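From: Clotilde Rey
To: shopfloor-automation list
Subject: Re: [shopfloor] Can they do the boring jobs yet?
Time: 16:20

On the general question, Hollis wrote:

> We were shown a demo at Comden in July of an arm folding tea towels
> and emptying a dishwasher. Very smooth. My management now wants to
> know why we still pay people to fit brackets and route cable on the
> panel line, if a machine can put plates away in a kitchen. I would
> like an answer with figures in it. Has anyone run a general-purpose
> arm on ordinary bench work for more than an afternoon?

Yes. We have had one on the bracket bench at Hidbridge long enough to have a view. Short version for your management: some of the steps, not the job.

The job is small. An angle bracket goes on to a perforated steel panel, lined up with the correct hole in the grid, and is fixed there. A cable is then led down to it with enough slack to survive the panel being turned over. A new starter at Gultlow learns this in a morning and is bored by the afternoon.

We logged 147 attempts with the arm, all on the same panel type and the same bracket. An attempt counts as complete if the bracket is in the right hole, square, and the cable is where the drawing says. Of the 147, 44 were complete with no human hand involved. The rest needed at least one intervention, anything from a nudge to starting again.

The failures were not spread evenly. Picking up the bracket is nearly solved. Placing it is where the first losses come in. A regular grid of identical holes gives the vision system very little to hold on to, and being one hole out looks exactly like being right until you check against the panel edge. Brushed stainless makes it worse. The glare moves when the wrist camera moves, and part of the grid goes white at some angles. We turned the overhead lights down and put a diffuser on the bench lamp, which helped more than either of the software updates did.
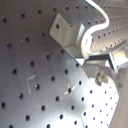
Cable is the other half of the trouble. A bracket stays the shape it was when you picked it up. A cable does not, and its stiffness depends on how it came off the drum. The arm plans for one curve, gets another, and then has to decide whether the difference matters. A person settles that with two fingers and does not notice having done it. Ours stops and replans, or carries on and pulls the bracket out of square. The second is worse, as you only find it at inspection.

On time: a complete cycle on the arm is 7 minutes. The same work by hand is 4, including the walk to the parts rack. I would not make too much of this. If the arm were reliable it could be slow and nobody would mind, given that it could run through the night.

As for the dishwasher, I have not seen the Comden demo, but I would ask three things about it. Were the plates always the same plates? Who loaded the machine? And what was the count of attempts behind the one you were shown? A kitchen looks harder than a bench, but a plate can be a couple of centimetres out in a cupboard and still be put away. Our tolerance is one hole.

What we do now is split the job. The arm presents the bracket and holds it, the fitter confirms the hole and routes the cable. That is useful – it saves wrists – but it does not remove a person from the line and I would not let anyone put it in a budget as if it did.

I can send the attempt log off list, with failure codes. The codes changed partway through, so read the notes column first.

Clotilde Rey
Hidbridge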